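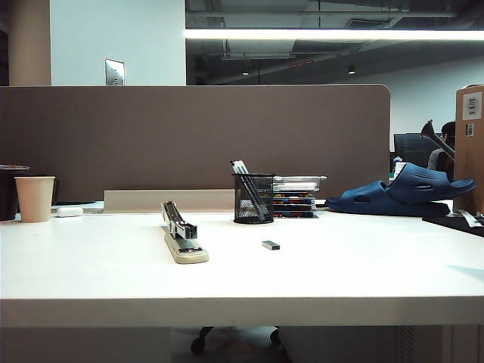
A heavy-duty stapler on a white desk.

How to make a stapled booklet at home

I've been making little booklets for years now, mostly walk guides for our group in Mustbridge, plus a recipe collection every summer that gets longer each time (this year's has 2 whole pages on courgettes, sorry). People keep asking me how I get them to look neat, so I've written the whole thing out. You don't need much kit and you can do a small run in an afternoon.

What you'll need

Ordinary A4 paper, a slightly thicker sheet for each cover, a stapler that can reach the middle fold, a ruler, something smooth for pressing creases (the back of a spoon is fine!) and a sharp craft knife if you want tidy edges. An old cutting mat helps too.

About the stapler. A normal one won't reach the fold of an A4 sheet from the side, so you want either a long-arm one or the trick I give further down. A heavy-duty one is lovely for thick stacks stapled along the edge, but check what length of staple it takes before you buy refills. I once came home with a box that was far too long and the legs stuck out of the back like whiskers.

Step 1: Get your page count right

Every folded A4 sheet gives you 4 pages of A5. So your total has to divide by four, covers included. If your writing comes to 14 pages, you've got two spare, and you can fill them with a map, a notes page or just leave them blank. I like a notes page. People do use them, mostly for shopping lists.

I wouldn't go much past ten sheets. After that the booklet springs open and the middle pages stick out beyond the cover.

Step 2: Make a dummy

Please don't skip this one, I did and regretted it. Take the right number of scrap sheets, fold them together and number every page in pencil. Then pull them apart and look at which numbers share a side. On an eight-page booklet the outside sheet has 8 and 1 on one side, 2 and 7 on the other. Keep the dummy next to you when you set up the printing.

Most printing programs have a setting called "booklet" that does the shuffling for you. Mine works well, but I still check it against the dummy.

Step 3: Print one copy

Just one! Choose double-sided and "flip on short edge". If every other page comes out upside down, you've picked the long edge, so swap it and try again. My first walk guide had the whole Bulum route printed the wrong way up, and I only spotted it after I'd used up a full packet of paper.

Step 4: Fold

Fold each sheet on its own first, then tuck them inside one another and press the whole lot again. Line up the top edges by tapping them on the table. Go along the crease with your spoon, starting in the middle and working out.

Step 5: Staple

With a long-arm stapler, open the booklet flat with the cover facing up, line up the crease and put in two staples, each a quarter of the way in from the ends.

No long arm? Open out your ordinary stapler so the base swings away. Lay the booklet cover side up on thick corrugated card, press the staple straight down through the crease, then lift it off gently, turn it over and bend the legs flat with the spoon. Ok-hee Byun, who does our covers, uses a folded towel in place of the card and swears it's easier. I've tried both and I'm sticking with card.

Step 6: Trim

Once it's folded, the inner pages will poke out a little at the open side. Put your ruler down firmly and make several light cuts with the knife, keeping your fingers well back. Go slowly — one heavy cut tends to wander.

If you've got lots to do, do all the folding one evening and the stapling the next. My hands thank me for it. And keep the dummy in with the spare copies, so it's there when you want to print some more.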